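Search articles, topics, authors

The washing-up can wait

Every August, somebody promises me a robot that will clear the table. I have been hearing it since Jonside put out its first glossy brochure, and I still clear the table. So when Vuorinen invited me to its workshop in Nendcombe to see bowls being stacked, I went with low hopes and a packed lunch.

Stacking bowls sounds like nothing. A child of four does it while talking about something else. For a machine it means finding a thin rim, gripping it without tipping the rest, and letting go at the right moment.

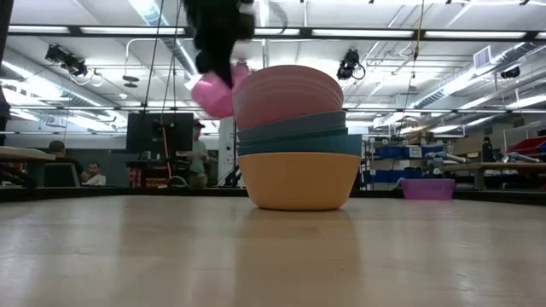
My trouble is with the leap that comes next. The firm's leaflet goes from plastic bowls to "the whole kitchen" in 2 paragraphs. My kitchen has a greasy roasting tin, a drawer that sticks and a cat. None of those were in the room. Venla Honkanen, who showed me round, told me the plan was to get the simple jobs right first and then add mess a little at a time. Fair enough, but mess is most of the job. 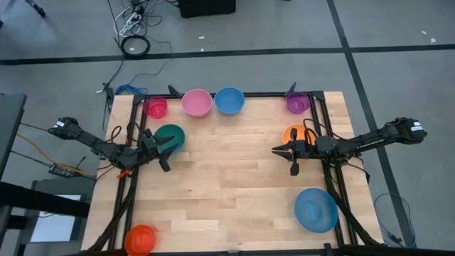 Two arms, one table and a scattering of plastic bowls at the Nendcombe workshop.

Pudau, a rival, says its own machine has done 400 stacks for visitors. It doesn't say how many fell over, or who picked them up. I would want both figures before I cleared a space next to the sink. On a shop floor, where the same part turns up in the same tray all day, I can see the sums working sooner. Homes are another matter.

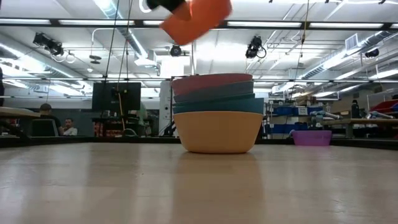 Honkanen thinks I am asking for the wrong thing. People forgave the early dishwashers for leaving egg on the forks, she told me, and they would forgive a slow robot too if it saved them bending down at the end of the day. Perhaps. My dishwasher cost a good deal less, though, and it still leaves egg on the forks.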